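Nollwood 60-inch Desk Top, Six Months In

I wasn't planning to write a review of a slab of wood, but three people have asked me about this thing since I put it in the back room, so fine, let's do it. It's the Nollwood top in the pale finish (they call the color Villex, no idea why), the 60 inch one, and I set it on a pair of Presness trestle legs I already had. I bought it in June and I've been at it pretty much every day since.

First, the money. The top was 180 dollars less than the one I really wanted, and shipping added 18, which I thought was fair for something that heavy. The box was enormous. It came with cardboard corners and a foam sheet on both sides, and the delivery guy left it leaning against the garage on a Friday evening, so I got to drag it in myself. Get a second person if you can! I'm stubborn and I paid for it with a sore back all weekend.

Okay, the good stuff. The grain is so pretty. I'd only seen the product photos, where everything looks like one flat beige, and I was half expecting a boring surface. Mine has these long tight lines running along most of it and then one area where the grain opens up into big arches, loop inside loop. My old desk was dark brown and I never once looked at it. This one I look at all the time, usually when I'm supposed to be doing something else. 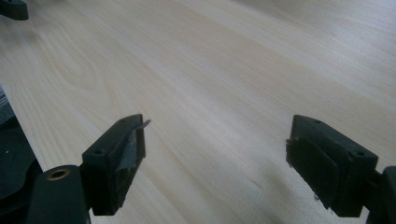 The grain on the Nollwood top, arches on the left and straighter lines across the rest.

The finish is matte and smooth, and I like it a lot better than the glossy one I had before. By late afternoon the sun comes straight in my window and the old desk turned into a mirror. With this one the bright end just goes paler and I can keep working. Photos wash out a little at that end, so if you sell stuff online and want to use it as a backdrop, turn it so the light comes from the side (I take all my shop pictures on it now, and the light background is lovely for dark things).

Now for the complaints, and I do have a few.

It marks. Coffee is okay if you catch it fast, but I left a wet glass on the corner overnight and there's a faint ring I can still find with my fingertip. Pencil comes off with a damp cloth. Blue ballpoint does not, ask me how I know. The care card says to wait a full day before putting anything on it after oiling, and I'd stretch that to two, because my first coat was still tacky the next morning and I ended up with a bit of notebook stuck to it.

The edges are sharper than I'd like, too. I took some fine sandpaper to the front edge where my wrists rest and it was five minutes of work, but for this price somebody at the factory could have done it for me.

And there are no pilot holes underneath. If you're using trestles you won't care. If you want to screw legs on, you'll be measuring and drilling yourself, and the instructions are one page with a drawing the size of a stamp.

I did look at the Queiroz top before I ordered. It's thicker and it comes pre-drilled, and it was out of stock in anything light. A friend has it in walnut and it's gorgeous, but it shows every speck of dust, and I am not a person who dusts.

Would I buy it again? Yep, same size, same color. I'd order the small can of oil at the same time so I didn't have to pay shipping twice, and I'd sand that front edge before I did anything else. Four stars out of five, with the missing one for the edge and the glass ring (okay, the glass ring is my fault).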